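Kursunterlagen > Hauswirtschaft und Alltagsorganisation > Modul 3: Ordnung in gemischten Beständen

Handout zur Einheit »Erst sortieren, dann verstauen«

Gemischte Bestände entstehen überall dort, wo ein Tisch als Ablage dient. Putzmittel, Verpackung, Spielzeug und Trinkgefäße liegen nebeneinander, und jedes Teil für sich hätte einen Platz. In dieser Einheit geht es um den Durchgang vor dem Einräumen. Das Einräumen selbst folgt in der nächsten Einheit.

Begriffe

Bestand: alles, was auf der Fläche liegt, auch Verpackungen und Kabel.
Träger: ein Behälter, der andere Dinge aufnimmt (Schale, Kiste, Karton).
Streugut: Einzelteile ohne Träger.

Der Durchgang beginnt immer mit den Trägern. Sie bleiben zunächst stehen und werden geöffnet. Erst danach kommt das Streugut an die Reihe. Wer mit den Kleinteilen anfängt, räumt sie erfahrungsgemäß zweimal. 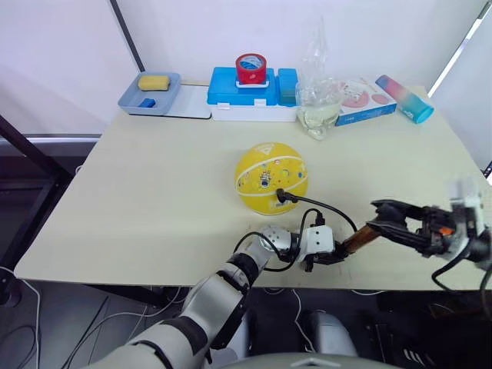

Träger werden nach Form und Verschluss beurteilt. Eine flache Schale eignet sich für Dinge, die oft gebraucht werden und trocken sind. Eine Kiste mit Deckel nimmt auf, was seltener gebraucht wird. Auf dem Deckel wird nichts gelagert, sonst muss vor jedem Öffnen erst abgeräumt werden: Die Rolle mit dem roten Packband auf der blauen Kiste gehört deshalb zum Streugut und wird wie ein loses Teil behandelt. Der gelbe Schwamm in der Schale bleibt dort, der kleine blaue Block daneben wird gesondert geprüft. Becher lagern wir aufrecht. Ein liegender Becher wie der rosa-türkise hinten rechts wird beim Durchgang aufgestellt.

Gläser mit Inhalt sind ein Sonderfall. Sie werden nie zusammen mit Papier oder Karton bewegt und erhalten ein Etikett mit Inhalt und Datum. Ist der Inhalt nicht bekannt, kommt das Glas auf die Klärfläche -- auch dann, wenn es sauber aussieht. Leere Beutel werden glatt gestrichen und gefaltet oder entsorgt.

Bälle und andere runde Teile brauchen einen Träger mit Rand. Kabel werden einzeln aufgewickelt und mit Klettband gesichert.

Übung

Jede Gruppe erhält 17 Gegenstände und eine Tischfläche von 100 mal 60 cm. Die Kisten stammen aus dem Satz Flumell und fassen bis zu 570 g Kleinteile je Einsatz. Das Erfassungsblatt Vusis liegt im Kursordner. Eingetragen werden Gegenstand, Träger und Zielort.

Bitte das Blatt vor dem Umräumen ausfüllen. Korrekturen mit Bleistift sind erlaubt -- durchgestrichene Zeilen bleiben lesbar.

Zuletzt aktualisiert: 12.12.24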